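Biblioteca abierta > Manuales > Servicio de pisos y lencería > Unidad 4

Inicio Unidades Glosario Ejercicios Descargas Contacto

UNIDAD 4
El doblado de la toalla 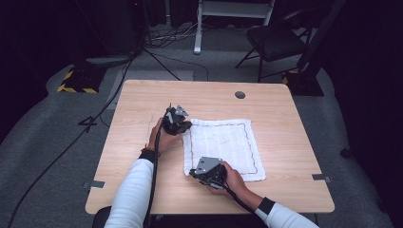 Figura 4.1. Toalla blanca doblada, con línea de pespunte oscuro cerca del borde, sobre mesa de madera clara.

En la unidad anterior hemos estudiado el lavado y el secado de la ropa de baño. Ahora pasamos a un trabajo que parece muy sencillo y que, sin embargo, ocupa una parte grande de la jornada en cualquier lencería: doblar. En el hotel Dreltholm, que nos sirve de caso a lo largo de este manual, la lavandería entrega en un día de temporada alta 1198 piezas de felpa, y todas deben pasar por la mesa de doblado antes de subir a las plantas. En agosto la cifra llega a casi 2621, contando las toallas de la piscina.

Al terminar esta unidad, el alumno será capaz de:

- preparar la superficie de trabajo;
- reconocer el derecho y el revés de una toalla;
- realizar el doblado en tres partes y el doblado en cuatro;
- formar una pila estable y colocarla en el estante.

4.1. La mesa

Se puede doblar en el aire, y muchas personas lo hacen así en su casa. En el trabajo profesional se recomienda la mesa. La tela apoyada no se estira por su propio peso, y las dos manos quedan libres para llevar las esquinas a su lugar.

La superficie tiene que ser lisa y estar limpia. Antes de empezar se pasa la palma de la mano por toda la tabla, también por los bordes, para encontrar astillas o restos de adhesivo que puedan enganchar el rizo. Una mesa de color claro conviene para la ropa oscura; para la ropa blanca el color importa menos, aunque sobre un fondo muy blanco el borde de la toalla se distingue mal.

4.2. Las esquinas y el borde

Una toalla se coge siempre por las esquinas o por el borde, nunca por el centro. Cuando se toma por el centro, la tela forma un pico y después es necesario extenderla otra vez.

Algunas toallas llevan una línea de costura paralela al borde, como la de la figura 4.1. Esta línea es una ayuda muy buena para quien aprende: si después de doblar la línea queda recta y a la misma distancia del canto en todo su recorrido, la pieza está bien escuadrada. Si la línea se tuerce, se abre el último pliegue y se repite solamente este paso — no hace falta empezar desde el principio.

En las toallas de baño de 70 cm de ancho, el pliegue en tres partes se hace a lo largo. Las alfombrillas, que son más gruesas, se doblan una sola vez.

4.3. Dos costumbres distintas

El método Mullholm, que se enseña en muchas escuelas de nuestra región, pide alisar la tela después de cada pliegue. El método Angelovski deja el alisado para el final y es más rápido, pero exige mano segura. En esta unidad seguiremos el primero. Del segundo hablaremos en la página 169, cuando el alumno tenga ya alguna práctica.

Para el primer ejercicio se necesitan una mesa, cuatro toallas de manos y una regla.

© Ediciones Flineo | Contacto | Aviso legal | Volver arriba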